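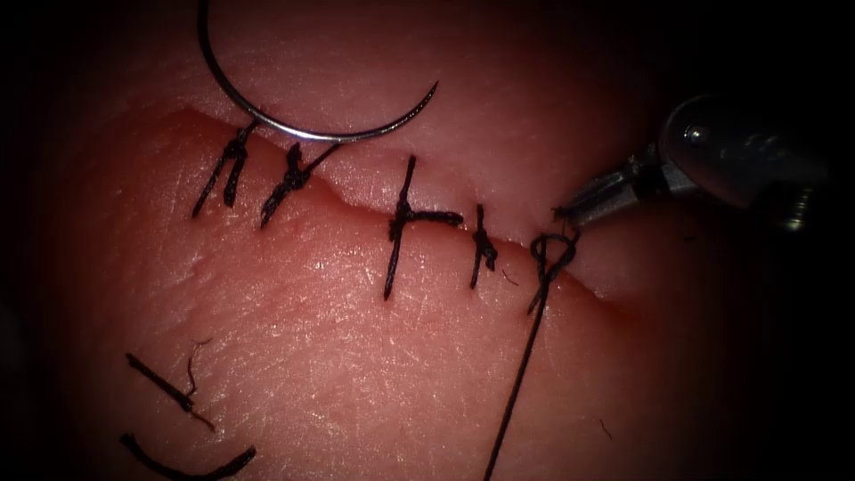
Puntos sueltos sobre almohadilla de sutura

Ficha de la colección. Última revisión: 15/11/2021
Responsable: Yatziri Villalobos
Revisión clínica: Melquiades Cuevas, Ilham El Fassi

Contenido

Imágenes de cierre de una incisión recta en almohadilla sintética de prácticas, con hilo negro trenzado y puntos simples separados. La colección Tunumura reúne 500 secuencias, repartidas en 8 carpetas. Cada secuencia corresponde a una incisión y contiene hasta 1000 imágenes.

El material sirve para estudiar el anudado, la separación entre puntos y la aproximación de los bordes. No incluye sutura continua, puntos de colchonero ni cierre por planos.

Material de prácticas

Almohadilla: sintética, con aspecto de piel. El tono cambia bastante con la luz, de rosado a muy pálido, y no debe usarse como etiqueta.
Aguja: curva, de acero.
Hilo: negro, trenzado. Los cabos se deshilachan al cortarlos y eso complica la segmentación.
Portaagujas: acero inoxidable.

La incisión se cierra empezando por un extremo. En las secuencias a medio hacer queda un tramo final sin puntos, donde los bordes se separan y se ve el interior rojizo. Ese tramo se anota como «abierto» aunque la separación sea pequeña.
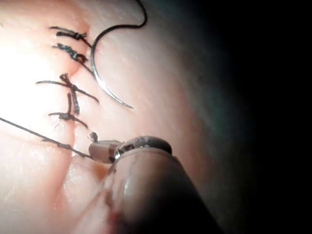
Los cabos cortados no siguen una longitud fija. En la primera versión los anotamos junto con el nudo, en una sola máscara, y Dayana Carrillo los separó después porque los cabos largos se cruzaban con el punto vecino. Quien trabaje con la versión antigua encontrará máscaras más anchas de lo debido.

Etiquetas

nudo: parte compacta, sin cabos
cabo: cada extremo libre, cortado o no
hebra: hilo todavía unido a la aguja
aguja: cuerpo completo visible, incluida la punta
surco: línea de incisión con bordes aproximados
abierto: incisión sin cerrar

Un punto cuenta como terminado cuando está anudado y con los cabos cortados. Si falta el corte, se marca «en curso».
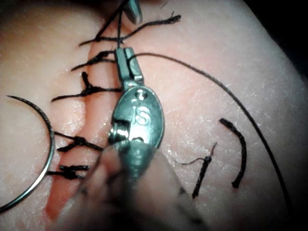 Los brillos del metal y de la superficie de la almohadilla se dejan sin etiquetar. Tampoco se corrigió la exposición: hay zonas quemadas y fondos casi negros en las 3 particiones (entrenamiento, validación y prueba).

Problemas conocidos

– Los nudos tapados por el instrumental no se anotan, de modo que el número de puntos puede bajar y volver a subir dentro de una secuencia.
– En la carpeta 8 faltan las etiquetas de hebra. Eustaquio Ochoa las tiene pendientes para enero.
– La textura de la almohadilla tiene rayas finas que a veces se confunden con cabos sueltos.

Uso

Docencia e investigación. Las imágenes son de material sintético y no valen para evaluar cicatrización ni comportamiento de tejido real. Para avisar de errores en las máscaras, indicar carpeta, secuencia y número de imagen.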